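FOR IMMEDIATE USE - January

# Larnon Community Kitchen to open six evenings a week, and the bread course is back

**Short version for editors in a rush: more evenings, cheaper places, a new baking course, a recipe booklet, and a call for people who can lend a hand with the washing up. Full details below. Contact at the bottom.**

Larnon Community Kitchen is going up from three evenings a week to six, starting at the end of January. The new timetable means 120 places every week on cookery classes for adults, up from 65 last year. Bookings open at 9am on the first of the month, online or in person at the front desk.

The change comes after a long autumn of full classes and a waiting list that kept growing. At the last count there were 253 names on it. Some of those people had been waiting since the spring. Not good enough, and we said so at the open meeting in November.

"People ring up wanting to learn how to make a loaf, or a soup, or something decent out of a bag of potatoes, and we've had to tell them to try again in three months," said Rigoberto Quispe, kitchen manager. "I was sick of saying it. So we went through the rota line by line and found the evenings."

## What's on

Six strands this term. Each one runs for five weeks, two hours a session, 6.30pm start. Doors from 6.15pm. Please don't come earlier, the after-school group is still clearing up.

- **Bread from Scratch** - the popular one. White tin loaf, brown loaf, rolls, flatbreads, and a sourdough week for the brave.
- **Potatoes, Onions, Eggs** - cheap suppers. All recipes cost under the price of a takeaway coffee per head, or did when we tested them.
- **Knife Skills** - one for the nervous. How to hold it, how to sharpen it, how to put it down.
- **Soup and Stock** - big pans, long simmer, take a tub home.
- **Cooking for One** - back by request. Smaller portions, less waste, plenty for the freezer.
- **First Kitchen** - for anyone moving out, moving on or starting again. What to buy, what to skip, how to keep it clean.

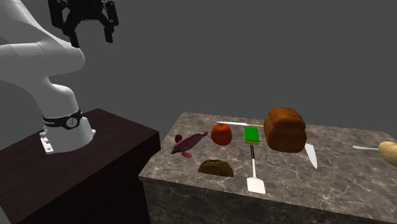 All classes are for adults 18 and over. Under 18s are very welcome at the Saturday-style family sessions in the school holidays, dates for those will follow in a seperate note.

## Bread from Scratch - what's changed

The old bread course was four weeks and tried to do far too much. Learners told us so on the feedback sheets, some of them at length. It's now five weeks with one main bake each time:

1. White tin loaf. Kneading by hand, no mixers.
2. Brown loaf. Getting the water right - wholemeal drinks more than you think.
3. Rolls and baps. Shaping, proving, the tray-in-the-bottom steam trick.
4. Flatbreads. Quick ones in a dry pan, slower ones in the oven.
5. Sourdough. Starters handed out in week three so they've got time to wake up.

Scoring gets a proper slot now as well. It used to be squeezed in at the end of week one, ten minutes before the ovens had to be free, and half the room went home with a loaf that had burst out of the side. Week two will open with it instead. Bring a sharp small knife if you have one you like. If not there are plenty in the drawer.

Flour for the course comes from Inden, the mill shop on the canal road, who are letting us have it at trade price for the full year. That one deal takes a fair bit off the cost of every place. Our thanks to them. They'll also be running a short talk in week two on strong flour, plain flour and why the bag matters, with questions after.

## Prices

Full price is down. Five-week courses are now £30, were £42. Concessions £12. Free places are held back on every course for anyone who needs one, no forms, no proof, just ask at the desk or tick the box when you book. Ingredients are included in all of those prices. So are tea and biscuits, though the biscuits go fast.

You'll need an apron, a tub with a lid and shoes that cover your toes. Sandals will be sent home. Sorry, insurance.

## Money and where it came from

The extra evenings are paid for by a mix of things. The biggest part is a one-year grant from the Kazmi Fund, which backs adult learning projects in the area. The rest came from the autumn supper series, the cake stall and the raffle. The raffle alone brought in £2988, a record for us by a long way, and a big thank you to every shop on the high street that gave a prize.

The grant covers tutors' wages, gas and electric. It doesn't cover new kit. A second proving cupboard is top of the list and we're still saving for it. If any local business fancies putting its name on the door of a proving cupboard, we are all ears.

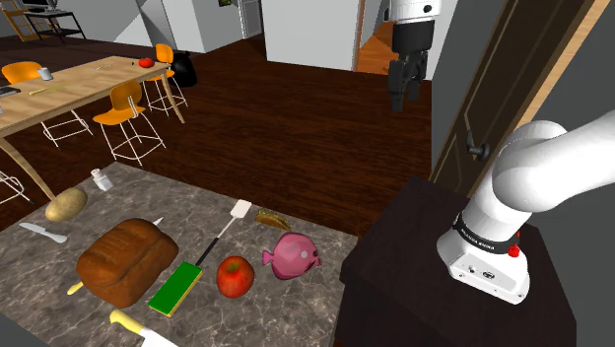
## The booklet

New this year - a printed recipe booklet called *Filo*, named after the pastry that beat most of last year's class. It has recipes from learners as well as tutors, so there's a fair spread. Lentil soup three ways. A potato and onion pie that takes one tin and one bowl. A brown loaf that can sit in the fridge overnight and go in the oven before work. A page on what to do with stale bread (crumbs, croutons, bread pudding, summer salads) and a page on looking after boards, knives and worktops.

The back section is all basics. How long cooked rice keeps. Why you let a joint rest. Which way to wash up - glasses first, greasy pans last, fresh water more often than you'd like. How often to change a sponge, and the answer is more often than you do.

Every learner gets a copy in their first session. After that it's £3 at the desk, all of it towards the proving cupboard. A large print version is ready now. A Welsh version and a Polish version are being checked and should be out by Easter.

## Getting here

The kitchen is on the ground floor of the old Larnon library, side entrance, blue door. Step free from the street. There's an accessible loo by the lockers and one height-adjustable work station, which can be booked with your place. Please do book it, so it's set up before you arrive.

Bus stops right outside, last one back into town is 9.10pm so you'll make it if you don't hang about. Bike racks round the back. Parking is tight, the market car park is free after 6pm and it's a four minute walk.

Hearing loop in the teaching area. If you need a BSL interpreter let us know two weeks ahead and we'll sort it at no cost to you.

## Allergies

We cook with wheat, eggs, milk, nuts, sesame and soya. The kitchen can't be made fully free of any of them and we won't pretend it can. Tell us when you book and the tutor will ring you before week one to talk through what will work. A gluten free baking evening is planned for the summer term, in a different room with its own tins and boards. Names can go down for that now.

## We need helpers

Six evenings means six lots of washing up. We're looking for people who can give two hours a week, or even two hours a month, to help set up, weigh out and clear down. No cooking knowledge needed. You get fed. You get the food hygiene certificate paid for. And after one term of helping you can take any course for nothing.

"The clearing down is the best bit of the night, I'll stand by that," said Quispe. "Radio on, everyone's relaxed, there's a warm loaf to pull apart. That's when people swap numbers. We've got a supper club that started over that sink and it's still going two years on."

Anyone keen should email or drop in between 10am and 2pm.

## Open evening

Before the term starts there's an open evening, 5pm to 8pm, free, no booking. Meet the tutors, have a look round, taste things. The soup group are making a big pan of leek and potato and there'll be four breads on the go. The knife sharpening table is back too - up to three knives each, wrapped in a tea towel please and carried safely. Date will go on the website and on the board outside as soon as the hall calender is confirmed.

Press are welcome at the open evening from 4.30pm. Tutors and a few of last year's learners will be free to talk. Please let us know if you're bringing a photographer.

**Notes for editors**

- Larnon Community Kitchen is a registered charity teaching adults to cook. Classes are taught by paid tutors.
- Course places this term: 120 a week. Last year: 65 a week.
- Waiting list at last count: 253.
- Rigoberto Quispe is available for interviews most mornings before 11am. Not during class times, he'll have dough on his hands.
- *Filo* review copies on request, print only for now.

**Contact:** the press desk, Larnon Community Kitchen, side entrance, Old Library, Larnon. Ring the front desk and ask for Rigoberto. If it goes to the machine leave a number and say which paper you're from.

ENDS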